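Getting a rental car clean before you hand it back

Quick ones, typed between jobs. Most of the fees people get stung for are inside the car.

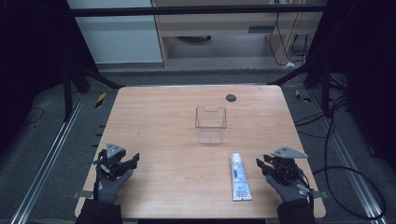

Emiliano Huerta writes that he got charged 175 dollars over sand in the trunk and wants to know if a gas station vacuum would have done it. Probably, yes. Brush first with a stiff dry brush, short strokes, then vacuum. Sand sits deep in trunk carpet and suction alone leaves half of it.

Dog hair. Damp rubber glove, drag it one way only. Rolls up in clumps. Seat sides too, people forget those.

Coffee on cloth seats: blot, dont rub. Cold water, 2 drops of dish soap, blot again. Windows down on the drive back.

Sticky cup holders. Hot wet rag pushed down in there, leave it 4 minutes, twist and lift out. Old toothbrush for the seam.

Bugs on the bumper. Wet newspaper laid flat, wait, wipe. No kitchen scrubbers on the paint, ever. Fancy cars especialy, the clear coat shows everything.

Smoke smell, not much you can do in a day. Baking soda on the mats overnight helps a little.

Take pictures of the seats and trunk at the return lot, plus the gas gauge. Keep them til the deposit is back. Mine took until March.

Tire and wheel stuff next time.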